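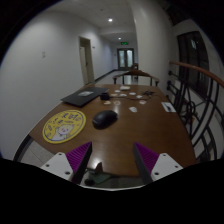

Flolla issues handling rules for hand-held grippers

Aug 13, 2024

Flolla has released a nine-page code of practice for staff who record manipulation tasks with hand-held grippers in offices, corridors and other shared buildings. It replaces the interim notes issued in January.

The code limits gripper closing force on unguarded tabletop items and requires operators to inspect finger pads before each session. Pads with torn or flattened ribs must be changed. Cables on the work surface are to be logged as a snag hazard, and laptops must be closed before recording begins. Exit routes and stair landings are to be kept clear at all times.

Sessions may not exceed 300 recordings per operator per day. Rowena Javier, who led the drafting, said the figure was based on a review of 351 incident and fatigue reports from the Gonach and Aquino sites.

"Most of the reports concerned wrist strain. Dropped objects were a minor category," Javier said.

Labelling of recordings is covered in a separate annex by Roel Van Leeuwen. Files that show legible personal documents must be quarantined and reviewed by a second person.

The rules take effect immediately at Gonach. Aquino has until January to comply.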